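From the Spares Desk

Dennis Ackroyd has finally sorted the temperature sender on his Jilberg estate, and it only took him 3 Sunday mornings and one very patient marriage. The needle had been sitting in the red since April. Dennis replaced the thermostat, then the radiator cap, then most of a hose, and the engine remained as cool as a church. The fault was a bad earth behind the dash, held on by a screw he remembers fitting himself.

For anyone tempted to follow him in, the cluster comes out forwards after you drop the steering column. The manual says you can leave the column where it is. The manual was written by someone with smaller hands.

Kosmas Vasilakis still has Fova senders on the shelf, part 844, which suit the later cars. Early cars need the 307, and he has 9 of those left. 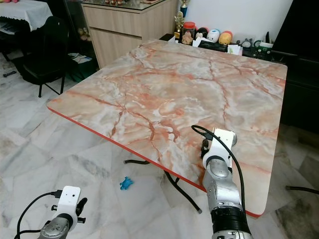
Please check the thread before you ring him, as the two look identical until you have one halfway into the head. Kosmas does take returns, but he sighs first.

Imtiaz Selvanayagam is still after a clock for his, working or otherwise. He says otherwise would be more original.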